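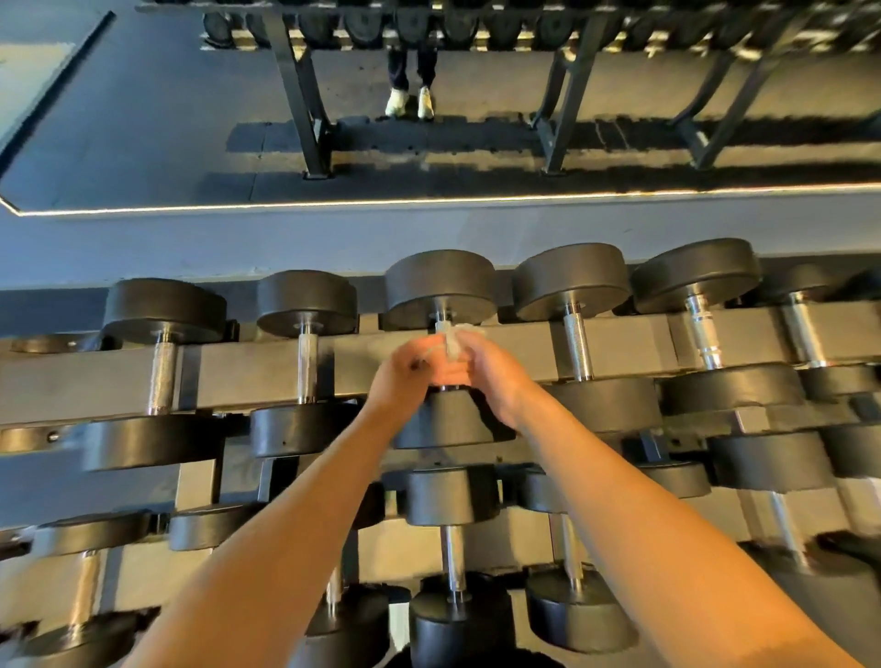 3. Preparing the Gekolik handsets for a walking tour

This section covers charging, loading a route, pairing the guide unit with the visitor handsets, and checking the set before a group leaves the meeting point. Returning the set at the end of a tour is covered in section 3.6. For replacing a battery or a broken belt clip, see the service section.

The menu names below are those shown in English. If the guide unit starts in another language, hold the globe key until the language list opens, choose English, and press OK.

3.1 Charging

The handsets charge in the Tarkard case. The guide unit has its own slot, marked G, at the hinge end.

1. Set the case on a flat, dry surface and open the lid fully until the stay locks.
2. Connect the power lead to the case first and then to the wall outlet.
3. Place each handset in a slot with the screen facing the hinge. Push down until the slot light comes on.
4. Place the guide unit in slot G.
5. Leave the lid open while charging.

A red slot light means the handset is charging. Green means it is full. A light that blinks red means the contacts are not touching or the battery is too warm to charge. Lift the handset out, let it cool if needed, and seat it again.

CAUTION: Do not charge the case in a parked vehicle or in direct sun. The case stops charging when it overheats and does not restart until the power lead is pulled and reconnected.

Note: Remove earpieces before seating a handset. A plug left in the jack holds the handset off the contacts, and the slot light may come on briefly and then go out.

3.2 Loading a route

A route is a set of stops, each with a recorded track in one or more languages and a position on the map. Routes are written in the Wullmont desktop program and copied to the guide unit by cable. The visitor handsets do not store routes. They receive the track from the guide unit during the tour.

1. Turn on the guide unit and wait for the home screen.
2. Connect it to the computer with the short cable supplied in the lid pocket.
3. In Wullmont, open the Routes tab and select the route.
4. Click Check. The program lists any stop that has no track, no map position, or a track in the wrong format.
5. Correct the listed stops and click Check again until the list is empty.
6. Click Send to Unit. Do not pull the cable while the transfer bar is moving.
7. When the unit shows Route Stored, click Eject in the program and disconnect.

The unit holds up to 1000 tracks. Each language version of a stop counts as a separate track, so a route in several languages uses the space faster than the stop list suggests. To free space, open Storage on the guide unit, select an old route, and choose Remove. Removing a route from the unit does not remove it from Wullmont.

Note: The sample route, Cuautle Old Quarter, is installed at the factory. It may be used for staff training and can be removed at any time. Its tracks are read by Isauro Zepeda (Spanish) and Citlali Cuevas (English).

3.3 Pairing the handsets

Pair the handsets before the first tour and after any handset has been replaced. Pairing is kept when the units are turned off.

1. Turn on the guide unit and open Group, then New Group.
2. Choose a channel. If another guide is working the same square or the same museum, agree on different channels first.
3. Turn on the first handset. Hold its volume down key until the screen shows PAIR.
4. Within 60 seconds, press OK on the guide unit. The handset vibrates once and shows the channel.
5. Repeat steps 3 and 4 for the remaining handsets.
6. Choose Close Group. No further handsets can join until the group is opened again.

If the time runs out, the handset returns to its normal screen. Start again from step 3 for that handset only. The handsets already paired are not affected.

CAUTION: New Group clears the previous group. To add a handset to a group that is already set up, use Group, then Add.

3.4 Setting the stop mode

Two modes are available. Manual mode plays a track when the guide presses the stop key. Position mode plays a track when the guide unit comes within range of the stop.

Use manual mode for interiors, covered markets, and streets where the stops are close together. In narrow streets the position reading can drift far enough to start the track for the wrong building.

1. On the guide unit, open Route, then Mode.
2. Select Manual or Position and press OK.
3. For position mode, stand outdoors with a clear view of the sky until the satellite symbol stops blinking.

The mode can be changed during a tour. A track that is already playing continues to its end. Pressing the talk key at any time pauses the track and opens the guide microphone. Release the key to resume.

3.5 Checks before departure

Carry out these checks at the meeting point, before handing out the set.

1. Confirm that the route name on the guide unit matches the booking sheet.
2. Confirm that the battery symbol on each handset shows 3 bars. A handset with fewer bars may not last a full-day route.
3. Press the talk key and speak at normal volume. Listen on one handset at arm's length and on another from the far side of the meeting point.
4. Play the first stop for a few seconds in each language booked for the group.
5. Set all handsets to middle volume.
6. Fit a clean earpiece cover to each earpiece.

When handing out the handsets, show visitors the volume keys and the language key. The remaining keys are locked on visitor handsets while a group is closed.

Note: Hearing aid users can be given the neck loop from the lid pocket. Plug the loop into the handset jack in place of the earpiece and ask the visitor to switch the hearing aid to T.

3.6 Returning the set

1. Collect the handsets at the last stop and compare them with the list under Group, then Members. A handset that is out of range is shown in gray.
2. Remove and discard the earpiece covers.
3. Wipe each handset with a soft cloth, slightly damp. Do not spray cleaner onto the screen or the charging contacts.
4. Turn off the handsets and then the guide unit.
5. Coil the earpiece leads loosely and place them in the lid pocket.
6. Seat all units in the case and connect the power lead as described in 3.1.

If a handset is missing, leave the guide unit on and open Members, then Locate. The unit shows the last place at which the handset was in range, with the time. Locate does not work after the group has been cleared.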